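Most towns the size of Ullmont still have a post office counter, and most are thinking about closing it. Ours is down to three mornings a week. The plan is to replace it in November with a bank of parcel lockers behind the Mernon supermarket, open at all hours. I think that is a poor trade, and I use lockers myself.

The case for them is simple. A locker costs less than a clerk, and a person who works days can pick up a package at 10 p.m. I have no quarrel with that. If the lockers were being added, I would be writing about something else.

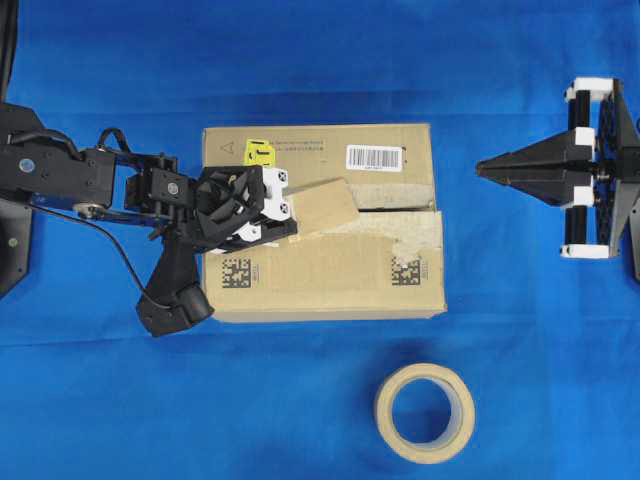
What gets lost is the part of the job that never showed up in the budget. A clerk weighs things, fills in customs forms with people who can't read the small print, and tells you when the cheaper rate will get there just as fast. Thongchai Srisuk worked our counter for 17 years. My mother sent a package overseas every spring and he fixed her address label nearly every time. A locker would have taken the wrong label and sent it off.

Then there is the distance. The next full counter is in Kaewsai, 30 miles away, with one bus out and one back. My neighbor is 84 and gave up her car last winter. She has been told she can do everything on her phone. She has a phone. It makes calls.

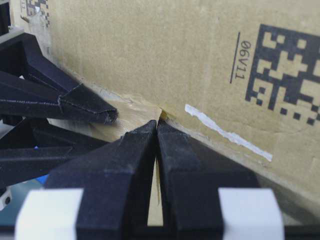

Rural mail has always cost more than it brings in, and for a long time people accepted that. The same is true of the road to Grurkidau and the school bus that uses it. I don't know why mail has to be the one that pays its own way. A parcel is plain stuff when you get down to it, tan cardboard like the sliver showing between those two black fingers, and moving it from place to place can be done cheaply. Helping the person who sends it takes a clerk.

I would keep the three mornings and put in half as many lockers. The council takes comments on Thursday evening, and I plan to say so there.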